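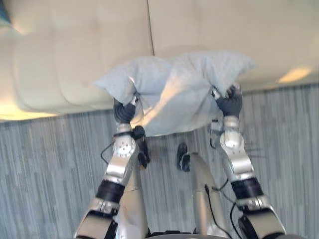 Two hands, one pillow: a moment from our home recordings at Hurus.

When Farhad Parsa and I began to collect examples, our plan asked for 600 recordings of the same pillow. I argued against it, and I still do. A learning system which sees one pillow 600 times learns that pillow very well, and then a guest brings another one.

Now we have 3529 recordings, from 17 homes. Many are ugly. The operator hesitates, the cloth bunches in the fingers, the middle sags. Farhad wants to delete these. I would keep most of them, and write clearly beside each one what went wrong. Cleaning the data too much is also a kind of mistake, and it is harder to find later.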